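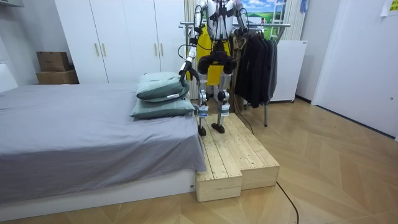 July 11, 2021

1/ I spent the week reading the revised privacy notice from Camik, the hotel booking firm, against the version it replaced in April. Notes follow. The old text ran to 2,308 words. The new one is shorter and leaves out several things the old one said plainly.

2/ Retention first. The April notice gave a period for each category: booking records, payment references, call recordings, job applications. The new one says data is kept "for as long as needed for the purposes set out above." That wording can't be checked by a customer.

3/ I asked for the internal schedule. Trudy Tautahi in their privacy office sent it the next day, which was quick. It has 22 rows. Call recordings are deleted after 104 days. Unsuccessful job applications are held for 4 years.

4/ So the periods exist and somebody maintains them. They could go back in the notice as a table. I've sent that suggestion in writing.

5/ Four years for a rejected applicant is long. The schedule gives the reason as "possible future vacancies." If that is the purpose, the applicant should be asked, and a "no" should trigger deletion. The form at present has one checkbox covering the application and the talent pool together.

6/ Recipients. The old notice named Revano (payment processing) and Maihi (email delivery). The new one says "service providers and affiliates." Both companies are still in use according to the schedule, column F.

7/ Categories of recipients may satisfy the legal minimum, depending on where you are. I would still name them. A customer who gets a receipt from a Maihi address and can't find Maihi in the notice will treat it as phishing, and will be right to.

8/ Mojtaba Ghasemi asked whether "affiliates" is defined. It is, in section 11, as any company under common ownership "now or in the future." Read that together with section 6, which permits sharing with affiliates for marketing. The scope of section 6 can grow without the notice changing.

9/ Withdrawal of consent. Still by letter to the Fladurstead office, or by email. The email address in section 9 differs from the one in the footer by one letter. I wrote to both. The footer one works. Section 9 bounced.

10/ Correction to post 6: Witold Witkowska points out that column F is headed "system owner" and column G is "processor." Revano and Maihi are in G. The substance stands.

11/ One improvement. Access requests used to need a certified copy of ID. Now a logged-in request is enough. Less data collected to answer a question about data collected. Good change.

12/ Section 9 address has been reported. I'll add a post here when the page is fixed.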